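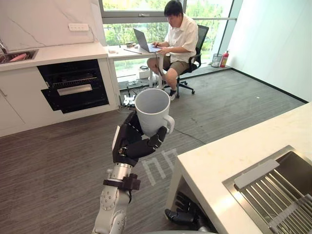
Kitchen participants wanted: people who wash up, badly or well

Drinidis is looking for 22 people to spend a morning or an afternoon in our kitchen at Alcaraz House, putting mugs and plates where they think mugs and plates should go. We design kitchen layouts for a living. After years of arguing among ourselves about where the wet things belong, we have decided to ask people who don't draw sinks all day.

The study is called Plekholm, after a font of wisdom who turned out to be a filing error, and it runs through March.

What you'll be doing

You'll get a pile of ordinary crockery and the run of the room. Wash it, rack it, dry it, put it away. We won't tell you how. Someone will sit at the far side of the island and take notes, and will try not to wince when you stack the bowls. Afterwards there's a short chat and a form, which is duller than the washing-up but shorter.

The island has a double sink with a rack that sits over one basin, and you may move the rack, ignore it or speak sharply to it. All of these have been done by our own staff.

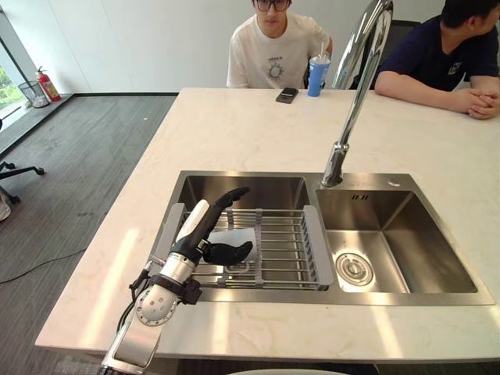
The island sink, with the rack over the left basin.

Who we want

Adults of any age who do some of the washing-up at home. If you own a dishwasher, fine, but you must have met a sponge. Left-handers are especially welcome, as the last round had hardly any and the results show it. We'd also like to hear from people who share a kitchen with someone they no longer discuss it with.

Sorry, no professional kitchen fitters, and no one who works for Grurkex, who paid for the taps and would like an unbiased opinion of them.

What you get

A session lasts almost 70 minutes and pays a 22 pound voucher, plus bus fare if you keep the ticket. Tea is provided. You will be asked to wash the cup.

Sessions run on weekdays and on one Sunday, starting at 10 in the morning or 2 in the afternoon. Wear sleeves that roll up. The building has a lift and there is a stool for anyone who would like to sit between loads.

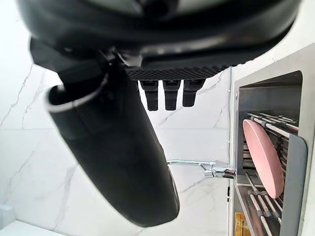
Do I need to bring my own gloves?
Only if you're fond of them. We keep washing-up gloves in three sizes, and bare hands are fine too.

How to apply

Write to Yolanda Peñalver at Drinidis, Alcaraz House, quoting reference 219. Give your name, which hand you favour, the times you can manage and one sentence on how you dry a mug. Places are filled as replies come in, and you'll hear from Yolanda either way.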